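Katene project: progress report to the Cestusano fund
Reporting period: second half of the grant year
Work package: policy evaluation in simulated homes

Summary

The period was spent on the evaluation protocol for pick-and-place policies in simulated rooms. The main question was whether a policy ranks the same way when the room around the task changes and the task itself does not. The protocol is now stable enough to be run unattended, and the first full comparison is complete. Work on transfer to the physical arm has started but has no results to report.

Method

Each episode begins with the arm at a fixed home pose beside a piece of furniture that carries the target object. The rest of the room is drawn from the Pedska room set: wall color, floor texture, and the choice and position of background furniture all vary. The target, the goal region and the time limit are held constant. A seed controls every draw, so that any episode can be replayed exactly.

Two policies were compared. The baseline was trained in 4 room layouts. The second, Rerovero, had the same number of demonstrations with the background redrawn for each one. Both were then run for 500 episodes in layouts neither had been trained on. Success was scored by the simulator from the final object pose, with no human judgment involved.

Results

Rerovero completed 91 percent of the episodes. The baseline did clearly worse, and its failures were concentrated in rooms with large dark furniture near the back wall. In most of these episodes the arm moved toward the correct surface and closed early. Replays with the same seed and the dark furniture recolored removed most of the early closures, which points to appearance as the cause. Changing the floor texture alone had little effect on either policy.

Remaining failures for Rerovero are mainly grasps attempted too close to the edge of the support surface. They occur at a similar rate in all layouts and are being treated as a separate problem.

Problems and changes to plan

Rendering was slower than budgeted. Resolution was lowered for both training and evaluation, and a small set of episodes was rerun at the original setting to check that the ranking of the policies held. It did. The planned study of moving light sources has been postponed by 2 months to make room for this check.

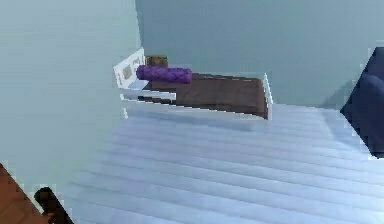
By the Katene simulation group
Filed under: Progress reports, Evaluation

Bedroom layouts were added to the room set late in the period. They leave more open floor between the work surface and the background furniture than the kitchen layouts do, and bedding brings in strong color away from the task. No scores are reported for them separately, as the number of episodes is still too small.

Next period

The bedroom layouts will be run at full episode count. The edge-grasp failures will be sorted by approach angle before any change is made to the training data. The evaluation code and seed lists will be delivered to the fund in July, together with the replay tool. No change to the total budget is requested.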